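About Us

G'day and welcome to Skonton, the home of slow gaming on a busy person's schedule.
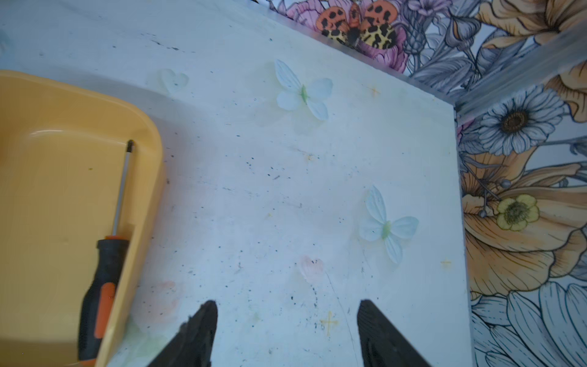 Who's behind all this?

I'm Fenna Koster, and I write most of what you'll read on this site. I grew up in Geelong with two older cousins who wouldn't let me hold the controller until I could name every boss in the game they were playing (I could, by the end of the first weekend, and they still made me wait). These days I play mostly on PC and Switch, usually after nine at night, with the dog taking up two thirds of the couch.

Skonton began as a list of guides I kept for myself. I kept starting big role-playing games, getting thirty hours in, having a rough fortnight at work, and coming back with no idea where I was or why my character was carrying eleven lanterns. So I wrote notes. Where I was up to, what the quest was really asking for, which shopkeeper sold the good arrows. I showed them to Jozef Willems, who I knew from an old co-op group, and he told me to put them online and stop emailing him walls of text. Fair enough!

The first proper page went up on 02/03/2020 and it was a guide to picking up an abandoned save file. It's still here, it's still ugly, and it still gets more visits than almost anything I've written since. I've tidied the spelling but I can't bring myself to redo the layout.

What we cover

Mostly single-player games and small co-op games, the sort you can play in hour-long bites. That means role-playing games, farming and building games, puzzle games, a fair few dungeon crawlers, and whatever expansion has just landed for something we already love. We write news when there's news worth having, but we're not trying to be first. If a trailer drops at three in the morning our time, you'll get it after breakfast.

The bit people seem to come for is the Catch-Up series. Each one takes a game you might have put down and gets you back into it without making you start over. Story so far, controls you've probably forgotten, what changed in the patches while you were gone, and a suggested first hour so your hands can remember what they're doing. There are 119 of them now, and I've got a list of requests on the fridge that would keep me going until I retire.

We also do expansion reviews a bit differently from most places. I always want to know whether I can walk straight into the new content with my rusty old character or if I'm going to get flattened by the first skeleton. So every expansion review has a section called Coming In Cold, where one of us loads up an old save, with old gear, and has a go. Rianne usually draws the short straw and she has died in some truly embarrassing places for this website.

The rest of the crew

Rianne Stevens does most of the dungeon crawlers and anything with loot in it. She has strong opinions about inventory screens. She once wrote two thousand words on sorting buttons and I published every one of them, and the comments went on for a week.

Jozef looks after the co-op pages and the technical side, so if the site falls over, he's the one muttering at it. He's also our strategy bloke. I don't have the patience for hex grids, so I leave those to him and read his reviews like they're dispatches from another country.

Gijs De Bruijn joined us after sending in a very polite correction to my fishing guide, and then another one, and then a third that was longer than the guide. I gave in and asked him to rewrite it. He now covers farming and life sims, and his crop calendars are gorgeous. I plan my actual weekends with less care.

Josefien Van den Broek draws our maps. All the hand-drawn ones with the little trees are hers. She works from our rough screenshots and scribbles, and she'll send a map back if the river's on the wrong side of the village, so please trust the maps over my directions every time.

How we score things

We don't, really. We had scores out of ten for the first while and I hated it. I'd spend longer fretting over a seven or an eight than I did on the review itself, and then someone would write in about a number and not a word I'd said. We dropped them in April of our second year. Now each review ends with who we think will enjoy the game, who probably won't, and how long it took us to get through. I like it much better, even if Jozef still sneaks a number into his drafts now and then and I have to fish it out.

We finish the games we review, or we tell you that we didn't and how far we got. Online games are the exception, where finishing doesn't mean much, so for those we just say how many hours we put in. My personal record is 982 hours in a game I would describe to anyone as "pretty good".

Where the money comes from

We buy most of our own games. Sometimes a publisher sends a code, and when that happens it says so at the very top of the review, before you've read a word of our opinion. Nobody gets to see a review before it's published except the four other people on this page.

There are a few ads in the sidebar and they pay for the hosting. We also have a supporters' club called Nieto (named after the grumpy blacksmith in our old tabletop campaign), and 49 dollars a year gets you the printable maps, the monthly letter, and a vote on which game gets the next Catch-Up. The guides themselves are free and they'll stay that way. I've been stuck in a water temple with no money in my account, and I remember it well.

The podcast

Yes, there's a podcast! It's called Drivumier, after a typo in the very first episode file that we never fixed. It comes out every second Thursday and it runs for an hour or so, depending on how worked up Rianne gets. We talk about what we've been playing, read out a few of your letters, and then spend the last part on one old game we've all gone back to. There's an episode where all five of us try to explain the same plot from memory and get five different villains. Start with that one.

Pralen, our forum

Pralen is where the regulars hang out. It's small and pretty friendly. There's a help board if you're stuck, a board for arranging co-op nights, and a long-running thread of terrible character names that I'd gently suggest not reading at work. The rules are short: put spoilers behind the spoiler button, don't be rude about how other people play, and don't post anyone's private details. Easy mode players are very welcome (I am one, quite often).

If you sign up and your confirmation email doesn't turn up, have a look in your junk folder first. If it isn't there, send Jozef a message through the contact page and he'll let you in by hand.

Getting in touch

I read everything that comes in through the contact page, though I'm slow, especially in school holidays. Corrections go to the top of the pile, so put the word "correction" in the subject line and tell us which guide and which step. Gijs will probably check it that same night.

If you'd like to write for us, send two or three paragraphs about a game you've gone back to after a long break and what it was like. You don't need any experience. Please don't send a finished review, as we'd feel awful saying no to all that work. We pay for everything we publish, and we usually take on a couple of new writers a year.

And if you make games yourself, we'd love to hear about them, small ones most of all. A short note and a link is plenty. Tell us what platform it's on and whether it can be paused, because Rianne has a toddler now and that's her first question about everything.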